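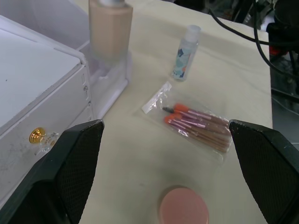

Hedvig Kristiansen wrote:

> I have the small white drawer cabinet on the dressing table now, with
> the open tray standing behind it. The drawers stick, and the knobs
> work loose every few weeks. I have tightened them from the front by
> turning the knob itself, which holds for a while and then stops
> holding. Is there a proper way to do this, or do I replace them?
>
> Second question. The foundation bottle is too tall for any drawer, so
> it lives in the tray with whatever else won't fit. Brushes are still
> in the bag they came in. Do people on the list keep them bagged or
> stand them up?
>
> Third, the front has gray marks on it that dish soap doesn't shift.

Taking these in order.

1. Knobs. Turning the knob from the front is the wrong end to work from. On most small cabinets of this sort the knob is held by a machine screw that passes through the drawer front from the inside. If you turn the knob while the screw is free to turn with it, you gain very little, and with an acrylic stem you risk cracking the stem where the thread enters. Take the drawer out completely, hold the knob still with one hand, and turn the screw from inside with a hand screwdriver. Stop as soon as the knob no longer rotates under light finger pressure. No power driver.

If it still works loose after that, the screw is probably bottoming out in the stem before the head is tight against the panel. Put a washer under the head. A nylon one is kinder to a thin panel than steel. I did this on a Dorano unit with eight knobs and have not had to touch them again. Thread locker is not a good idea here: several of the common liquid types attack acrylic, and the crazing may not show until later.

2. Sticking drawers. Empty the cabinet first and see whether they still stick. A small unit on a cloth-covered table often sits slightly twisted, especially if there is a fold or hem under one corner, and that is enough to pull the openings out of square. Smooth the cloth, set the cabinet down again, and try each drawer empty. If they run freely, load them and try once more. If a drawer runs free empty and binds when full, look for something standing above the rim and catching on the panel over it. In my case it was a compact.

If they stick while empty, rub plain candle wax along the bottom edges and wipe off the excess. Avoid spray lubricants in anything that holds cosmetics. Check the joint screws too, but only nip them up. They are short and they strip easily.

3. Tall bottles. A liquid foundation should be kept upright, so the tray is the right place for it. I would measure before buying anything else. The pump type is usually the tallest thing on the table, and the inside height of a drawer is always less than the front suggests. The Asmont stacking trays come up here regularly, but the walls are low and a 30 ml glass bottle will tip if it is the only thing in the compartment. Put it in a corner with something heavier beside it. Flip-cap travel bottles can go on their side in a drawer if the cap snaps fully shut. Test that over the sink with water first — some of them seep at the hinge side.

4. Brushes. Bagged is fine for new ones that have not been used. Once a brush has been washed it should not go back into a closed plastic bag until it is dry right through, and that takes longer than it seems from the tips. Water sits inside the ferrule, swells the end of a wooden handle and loosens the glue. Dry them flat, or with the head slightly down over the edge of a folded towel, overnight at least. After that a cup, a drawer or a ventilated pouch all work. I keep mine flat in the bottom drawer, 15 of them, heads all at the back.

5. Gray marks. If soap does nothing, they are either metal transfer or scuffs in the surface. Use a damp melamine sponge with almost no pressure, on a patch at the side first, because it will dull a glossy finish. Do not use acetone or nail polish remover. On painted or plastic fronts it takes the surface off with the mark.

Does anyone have inside drawer heights for the Solheim and Druven cabinets? The catalogs only give the outside dimensions, and I would like to add both to the table in the list archive. Measure from the drawer floor to the underside of the panel above, drawer pushed in, in millimeters please.

Thanasis Triantafyllou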